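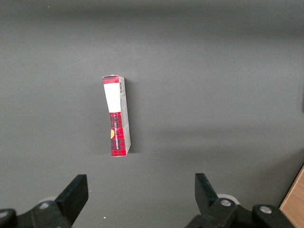 Section 3: Setting up your producer group in Felteo

Felteo is the record-keeping program used by Barnbridge member groups to log harvest deliveries, payments and community premium spending. Complete this section before the first delivery of the season. If your group already has records from the old Palacios spreadsheets, read the note at the end of 3.2 first.

3.1 Before you start

You will need:
– your group registration number, printed on the first page of the membership agreement
– the current list of growers, with the name of each holding
– bank details for the group account
– the names of 2 people who can approve payments

The 2 approvers can't be from the same household. If your group has fewer than 3 office holders, contact the Hurnley office before you go any further.

3.2 Creating the group profile

1. Sign in with the temporary password from your welcome letter. You will be asked to change it.
2. Open Groups and choose New group.
3. Enter the registration number without spaces or dashes. The group name fills in by itself. If the name is wrong, stop and ring Hurnley.
4. Choose your main crop. You can add other crops later under Group details.
5. Set the season start month. Most groups in the northern districts use September.
6. Press Save. The profile shows as Draft until it has been checked.

Note: Palacios spreadsheets can be imported if they have 1,000 rows or fewer. Split a larger file by season and import the oldest season first. Rows with no grower name are skipped and listed in the import report.

3.3 Adding growers

1. From the group profile, open Growers and choose Add.
2. Type the grower's full name as it appears on their agreement. Accents are kept, so enter Sárközi and not Sarkozi. The search will find either spelling.
3. Enter the holding name and choose the unit for deliveries (kilograms or crates).
4. Tick Premium vote if the grower is entitled to vote on community spending.
5. Press Save and next to carry on with the list.

Felteo signs you out after 20 minutes without activity. Growers you have saved are kept, but a half-finished form is lost.

Caution: Do not delete a grower who has left the group. Change their status to Inactive. Deleting a grower removes their deliveries from past seasons as well, and the yearly totals will no longer match what was paid.

3.4 Setting the approvers

1. Open Payments, then Approvers.
2. Add the first person by email address, then the second.
3. Each person gets a message with a link. Both must follow it before any payment can be released.

An approver can't release a payment to their own holding. Where one of them is also a grower, name a stand-in under Alternate – this can be changed at any time during the season.

Link not arriving? Check the junk folder, then choose Send again. The earlier link stops working once a new one is sent.

3.5 Submitting for checking

Press Submit at the bottom of the group profile. Questions on group profiles go to Ilona Somogyi at the Hurnley office, and questions on payments to Barnabás Katona. Have your registration number with you when you call.

Once the status changes to Active, go to Section 4, Recording a delivery.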